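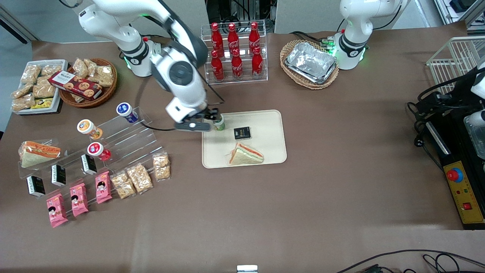 What's the best gripper pad for picking up small packaged food?

Soft silicone, the thinnest you can find, stuck on flat parallel fingers. I've tried fancier things and I keep coming back to that.

I get asked a lot, so I'm writing down what has worked in our workshop (and what ended up in the drawer). We've been comparing two grippers on and off, the Rakow and the Berkix, both parallel types, both bolted to the same arm with the same four screws. Junpei Takeda did most of the wiring and I did most of the swearing.

Tips for a fair comparison

Go to the corner shop before you go to the catalogue. Foam blocks will make any gripper look brilliant! A little cup with a lid is a much better test, and so is a triangle sandwich in its wrapper. Bags of nut bars are harder again, because the plastic slides over whatever's inside and the fingers close on nothing but wrapper.

Put a tray in the middle and make that the target. We use a beige rectangular one, and the edge matters more than I expected. The Rakow has chunkier fingertips and kept clipping it on the way down, so I now come in higher and lower straight over the spot.

Start the closing force at 20 per cent and creep up. I began at 40 with the first yogurt and spent the rest of the morning with a cloth and a bucket. Lids pop before the sides crumple, so grab cups below the rim if your fingers will reach.

Use stepped stands. Clear acrylic ones from a shopfitter are cheap, they put things at different heights, and they're a proper nuisance for depth cameras. Our Hayashi camera looked straight through the shelf until we moved the lamp. A strip of matte tape along the front edge of each step fixed most of it.

Do 100 picks per gripper before you form an opinion. I was ready to send the Berkix back after its first afternoon, and by the end of the week it was my favourite for anything in crinkly plastic.

Leave slack in the cable at the wrist, then swing the arm through its whole reach by hand with the power off and watch for snags. Do this again every time you change the gripper. I skipped it once and dragged a basket of bars onto the floor.

Keep the emergency stop where you can hit it without leaning across the table.

Wipe the pads with warm water and a drop of dish soap, nothing stronger. Metho turned my first set grey and slippery. I still have to try the Stisholm pads with the ribbed face, which are meant to arrive in August, and I'll add a note under the force settings once they've had a go at the sandwiches.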